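3. 대상 기기와 내부 배선의 구성

3.1 대상 기기의 선정

본 연구는 사용 연한이 지난 사무용 데스크톱 컴퓨터의 내부 배선이 부품 회수 작업에 미치는 영향을 다룬다. 조사 대상은 Bendaveck 회수 센터에 입고된 본체 581대이며, 외장이 심하게 변형되었거나 주기판이 이미 제거된 기기는 입고 단계에서 제외하였다. 제조사와 생산 시기는 선정 기준에 포함하지 않았다. 동일한 용도로 분류된 기기라 하더라도 전원 배선의 길이, 결속 위치, 저장장치 고정 방식이 서로 달라 외형만으로 내부 구조를 예측하기는 어려웠다.

각 기기는 측면 덮개를 분리한 뒤 내부가 위를 향하도록 작업대에 눕혀 관찰하였다. 이 자세는 세워 둔 상태에 비해 배선이 주기판 쪽으로 처지기 쉬우나, 전원공급장치와 저장장치 고정틀을 한 방향에서 함께 확인할 수 있다는 장점이 있다. 기록 양식은 Grolico 분류표를 바탕으로 하되, 케이블의 경로와 결속 상태를 기입하는 항목을 추가하였다.

3.2 배선의 유형

내부 배선은 전원선과 데이터선으로 크게 구분하였다. 전원선은 전원공급장치에서 나와 주기판과 드라이브로 갈라지는 다발을 말하며, 데이터선은 주기판과 저장장치를 잇는 SATA 케이블을 말한다. 두 유형은 드라이브 고정틀 부근에서 교차하는 경우가 많았고, 이 구간을 본 논문에서는 '교차 구간'이라 부른다. 교차 구간에서는 데이터선이 전원선 다발의 뒤나 아래로 지나가 커넥터의 위치를 바로 확인하기 어려운 사례가 반복적으로 기록되었다.

전원선은 피복의 색이 서로 다른 여러 가닥이 하나의 다핀 커넥터로 모이는 형태가 일반적이다. 다발이 느슨하게 늘어진 경우 커넥터를 분리한 뒤에도 선이 주기판 위를 가려 메모리와 확장 카드의 회수가 지연될 수 있다. 이에 따라 다발의 처짐 여부를 별도의 항목으로 기록하였다. 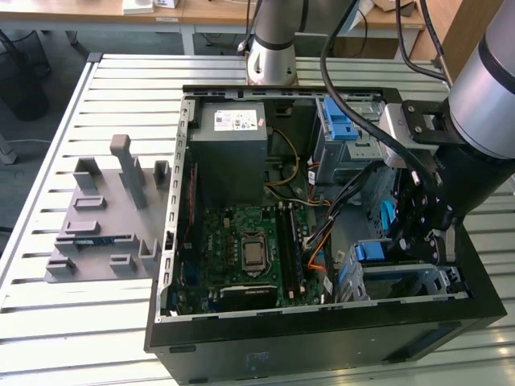
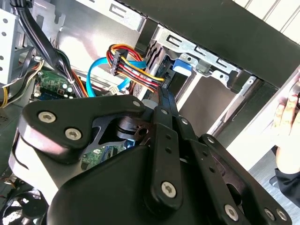
그림 1. 측면 덮개를 분리한 데스크톱 본체의 내부. (위) 전원공급장치, 주기판 및 드라이브 고정부의 배치. (아래) 다핀 커넥터로 모이는 전원선 다발과 그 뒤쪽의 하늘색 SATA 케이블.

3.3 기록 항목과 절차

관찰 항목은 전원선 다발의 경로, 데이터선의 경로, 결속 여부, 드라이브 고정 방식의 네 가지로 정하였다. 드라이브 고정 방식은 나사 고정형과 걸쇠형으로 나누었으며, 한 기기에 두 방식이 함께 쓰인 경우에는 혼합형으로 분류하였다. 케이블의 색은 보조 정보로만 기록하였다. 색과 기능의 대응이 데이터선에서는 일정하지 않아 분류 기준으로 삼기에 적합하지 않다고 판단하였기 때문이다.

기록은 배선에 손을 대기 전에 한 차례, 전원선을 분리한 직후에 한 차례 실시하였다. 기기 한 대의 1차 기록에는 60초, 2차 기록에는 70초의 제한 시간을 두었다. 제한 시간 안에 경로를 확정하지 못한 케이블은 '미확인'으로 표기하고 이후의 분석에서 따로 다루었다. 분류표의 개정은 2월에 한 번 이루어졌으며, 개정 전의 기록은 새 항목에 맞추어 다시 입력하였다.

분리된 부품은 Fomance 규격의 회수 상자에 종류별로 보관하였다. 전원공급장치와 저장장치는 서로 다른 상자에 담았고, 케이블은 커넥터의 손상 여부를 확인한 다음 길이에 따라 나누었다. 커넥터가 파손된 케이블은 재사용 대상에서 제외하고 금속 회수 공정으로 보냈다.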